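Jarham Revises Folding Specification for Gauze Cloths, Extends It to Stitched-Edge Stock

4 February 2019

Textile services company Jarham has published a revised folding specification for the soft cotton and gauze cloths it launders and packs at its Drarkville site. The new text replaces the version in use since August and applies to all flat cloths handled at the folding tables, including stock with decorative stitching near the hem, which had been left out of the earlier edition.

The specification covers face cloths, baby cloths, small towels and light wraps. Bed linen and terry bath towels stay under a separate document and are still folded by the older method.

Why the fold was changed

Gauze does not hold a crease the way plain sheeting does. The weave is open, the surface is crinkled, and each layer traps a certain amount of air. When several layers are stacked, the edges roll outward and the finished pad ends in rounded corners. A pad folded to the right size at the table can be noticeably thicker by the time it reaches the packing bench.

Under the previous method, cloths were folded in half three times in alternating directions. This put every fold line across the one before it and left most of the bulk at one corner. Stacks leaned toward that corner, and packers at Drarkville had been turning every second pad by hand to keep the pile level.

The revised method uses a lengthwise fold in thirds followed by two cross folds. The bulk is spread along one full side. Jarham says a stack of 20 pads now stands without turning, and that the packed carton for gauze stock holds 64 pads in place of the smaller number packed before.

Edges and layers

The company has dropped its requirement for flush edges on gauze. Layers may show as separate ridges along the front and side of the pad, and the lowest layer may extend a little past the one on top of it. The old document treated a protruding lower layer as a fault and sent the cloth back to the table. Repeated refolding softened the fabric further and made the second attempt less regular than the first.

Pressing the pad flat by hand is also no longer permitted. The crinkle in the cloth is part of the finish, and pressure at the fold leaves marks that remain visible when the cloth is opened. Folders are told to set the pad down, square the front edge with both palms and leave it.

Two conditions still lead to rejection: a corner turned under the pad, and a layer twisted inside the fold so that the pad rocks on a flat surface.

Placement of the stitching

Most of the added text deals with cloths that carry a line of colored stitching inside the hem. These are folded so that the stitching lies on the upper face and the turn in the line can be seen without opening the pad. A plain strip of fabric is kept between the stitching and the front fold. If the line runs over the fold itself, the thread takes the wear each time the pad is handled, and the cloth tends to pucker along it.

Where the thread changes color along its length, the specification does not say which color must face front. An early draft did, and it was withdrawn after trials on a cream cloth with multicolored zigzag stitching showed that the color at the corner depended on where the sewing had started. The rule now refers only to the position of the line, and small waves in it are accepted as normal for a soft fabric.
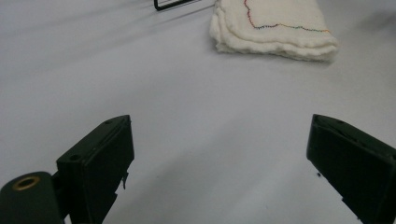 Table surface and lighting

The folding tables at Drarkville are to have a smooth, plain top in a pale neutral color. Patterned or slatted surfaces are excluded. Off-white cloth is hard to check against pure white, and on a dark top the lint shows more than the cloth does. A light gray gives enough contrast to see the outline of the pad and the shadow under its front edge, which folders use as a quick check that the pad is sitting level.

Tops are wiped before each change of stock. Lamps are to be placed so that the fold lines can be read from the standing position, and mixed lamp types over one table are to be replaced at the next scheduled service.

Packing

Pads are stacked with the folded front edges facing the same way and the stitched face up. They go into the carton in that orientation, with a paper sheet between layers. Strapping is not used on gauze cartons. The lid is closed without compression, and a carton that will not close is repacked with fewer pads.

Labels for stitched stock now carry a separate line for the fold type. Customers that open cartons directly onto shelving had asked for this so that plain and stitched cloths could be told apart before the paper was removed.

Trial and introduction

The method was tried over 5 weeks with cloths supplied by Tamuno, which makes both plain and stitched gauze. A total of 476 pads were folded, stacked, packed and then opened again at the receiving end. Returns for uneven folding fell during the trial, although Jarham has not released the rate and notes that the relaxed edge rule accounts for part of the drop.

Folding time per cloth was slightly longer in the first week and had returned to its earlier level by the third. Most of the delay came from stitched cloths, which have to be turned to find the correct corner before the first fold - a step the old method did not include.

Drarkville has already changed over. The smaller Brastgate site will follow once its tables have been resurfaced, and until then it will continue to handle plain stock only. Stitched cloths collected in the Brastgate area are being sent to Drarkville for folding, with no change to the delivery schedule.

The specification is supplied to contract customers on request, together with a single-page fold diagram for use at the table. Cartons packed under the earlier method remain valid and do not need to be refolded.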